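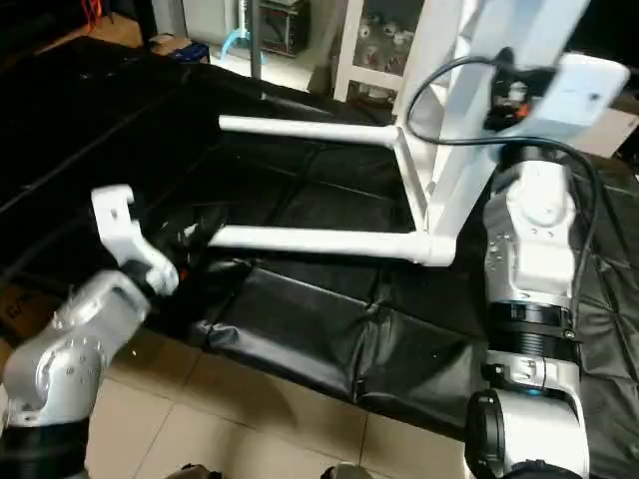

Figure 8.1 A padded mat with stitched seams. The seams divide the surface into large rectangular panels.

Chapter 8
Seams, Layers and Fillings

In the earlier chapters we studied fibers, yarns and flat cloth. A flat cloth has two dimensions that matter to the maker, and a third one, its thickness, which is usually so small that we forget it. In this chapter the thickness becomes important. We will study textiles made of several layers, and the stitches that hold the layers together.

The word for this family of work is quilting. Many students know it only from bed covers, but the method is much older and wider than the bed cover. It was used under armor, inside winter coats, on saddles, in cradles and on doors that had to keep out the wind. The principle is the same in all of them. There is a top layer, which is seen and touched. There is a filling, which holds air. There is a back, which closes the work from the other side. Without stitches the filling moves. It collects in the lower part of the piece, and the upper part becomes thin and cold.

How far apart should the lines of stitching be? This question has no single answer, and the student should not trust a book that gives one. Loose wool needs close lines, because the fibers travel easily. Cotton that was carded into a sheet can bear wider spaces. Modern filling, bonded with heat or glue, hardly moves at all, and here the lines may be placed mostly for the eye. The distance also changes how the piece bends. A fold likes to follow a seam, where the layers are pressed together and the thickness is least. Between the seams the material resists, and if it is forced it makes short creases across the panel. A maker who knows this will place a seam where the fold is wanted.

I learned this in the village of Draken, where I spent one autumn measuring old covers in the houses of people who still used them. The local word for the heavy winter cover is merer, and the families were surprised that somebody wished to measure one. I measured 68 pieces before the snow came. The oldest were filled with wool from the family's own sheep, and their lines stood so close that two fingers did not fit between them. The newer ones, bought at the October fair, had wide squares and a thin filling. The owners complained that these slid off the bed at night. I wrote this complaint down as a joke, and only later understood that it was a technical remark. A closely stitched wool cover is heavy and somewhat stiff, and it stays where it is put.

The workshop of the Mihăilă family, in the next valley, will serve as our main case in this chapter. Their account books cover 80 years and list the weight of filling used in each piece — a very rare thing, as most workshops wrote down only the price. From these books we can see that an ordinary cover took some 400 grams of wool for each square meter. The amount fell slowly when houses received better stoves. We will return to these books in Section 8.3 and use them for the exercises.

A short remark about terms. In this book, padding means any soft material placed between two layers, and quilting means the stitching that passes through all of them. A piece can be padded and not quilted, like a simple cushion. It can also be quilted with very little padding, like many summer covers. The trade does not always keep this difference, and in shop catalogs the two words are often exchanged. The name Brakisance, which the reader will meet in older pattern sheets, refers to a stitch of diagonal lines crossed by a second set, and it is described in Section 8.4.

Before you continue, you should be able to explain the difference between a plain seam and a lapped seam (Chapter 5), and to calculate the weight of a cloth from its area (Chapter 3). Keep a needle, a strong thread and three scraps of thick cloth near you. Several paragraphs in Section 8.2 are hard to follow without the material in the hand.

I thank Orsolya Kelemen, who read this chapter in two versions and corrected my table of stitches.

8.1 The three layers

We begin with the top layer. It must be woven closely enough that the filling does not come through it. This fault is called bearding, and it is seen first along the stitch lines, where the needle has opened the cloth.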